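Tandstead Home & Kitchen Forum > Sinks, Racks and Storage
Thread: Low plastic dish rack on a bare gray top -- spacing and marks
24 replies, 1147 views. Showing selected replies.

plomell_k
Original poster

I am replacing a wire rack with a low black plastic one, the kind with upright dividers molded to a tray base. It will sit on a matte gray worktable next to the sink, not on the drainboard. Two questions.

1. Do the dividers hold a plate with a rim, or does it lean until it touches the next one?
2. Does the base mark a matte surface over time?

My plates are the usual dinner size. I own four and wash them after each meal, so capacity is a minor concern.

drainboard_ed
Reply 1

Lean depends on the width of the slot at the base. Measure the plate at the rim and at the foot ring. If the slot is much wider than the rim, the plate tilts and drains slower on one side. Mine is a Corthorpe, slots a bit too wide, and I skip every other one.

Marks: any matte gray top shows marks. The rack is the least of it.

mavromatis_sink
Reply 2

Disagree on skipping slots. You lose half the rack. Set the plates all facing the same way and the tilt is uniform.

Same type of rack on my table, set at a diagonal, two plates upright in it. The blue plate with the apple stays out.

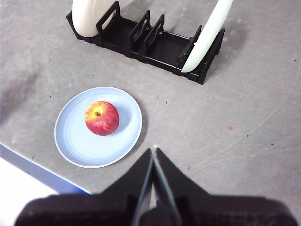

quietfaucet
Reply 3

Diagonal placement wastes table. Put it parallel to the wall and you get a usable strip in front. I would also not use a plate as a fruit stand next to a rack. It gets splashed.

mavromatis_sink
Reply 4

It is one apple. I rinse it before eating anyway.

On placement, I pull plates out with my right hand and the angle suits my reach. Try both before you decide.

drainboard_ed
Reply 5

Back to the surface question. That top has scuffs and pale smudges well clear of the rack, plus small dark specks. Do you wipe it with anything?

mavromatis_sink
Reply 6

Damp cloth, then a dry one. The smudges are probably hard water. The specks I have not looked into. I paid no attention to the finish when I bought the table in November.

quietfaucet
Reply 7

Hard water film comes off with diluted vinegar if the top tolerates it. Check a corner first -- some coatings go dull. Stone is out.

plomell_k
Original poster

Thanks. I measured. My rims fit the slot with a little play, so I will use adjacent slots and see whether they touch. Rack goes parallel to the wall for now. I will put a thin mat under it and report back on marks.

drainboard_ed
Reply 9

A mat holds water under the base. Lift it daily or leave it off.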